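Short thread on why your powder coat chips at the corners. Notes from the finishing line at Wokon, 17/08/2021.
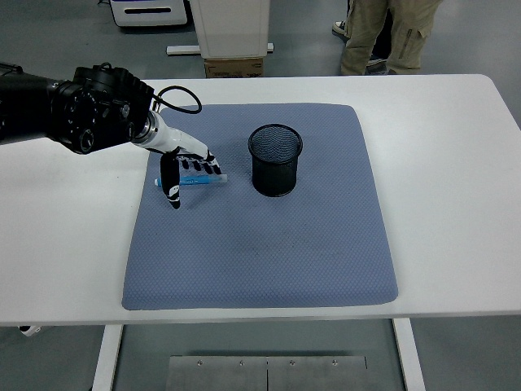
Coating pulls away from sharp edges as it cures. A flat face can measure 80 microns while the corner next to it measures 20.

Break every edge before pretreatment. A 3 mm radius is plenty on brackets.

A second coat won't fix it. The film builds on the flats and stays thin at the corner.

We tested 6 panels with the Isel primer underneath. Rounded edges held in salt spray — square ones rusted first, primer or no primer.

Gauge readings near an edge are unreliable. Section a scrap part and measure that.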